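Keeping the Kitchen Cell Straight

Matden runs its two-arm kitchen cell in Grultville six days a week. The arms, one white and one black, face each other across a white table covered by a brown mat, and most of the upkeep goes into making sure both agree on where that table is.

The shift starts with the grippers. Both fingers are wiped, closed on a 12 mm gauge block and opened again. If either reading is out by more than 2 counts, the zero is reset in Todex, the control software, before anything else is moved.

Cables come next. Each is checked by hand from the connector upwards, with the arm parked at full reach. A loop that is too short will pull at the wrist, and one that is too long will drag plates off the mat. 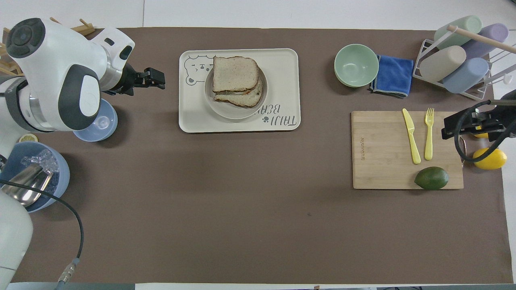
Grease is due at 1260 hours. The shoulder cap comes off first, and the old grease is wiped out before new is put in. The joint is then run slowly through its whole range with the gripper empty. The test routine, called Jia, follows at quarter speed. Any change of more than 6 per cent in motor current sends the joint back to the bench.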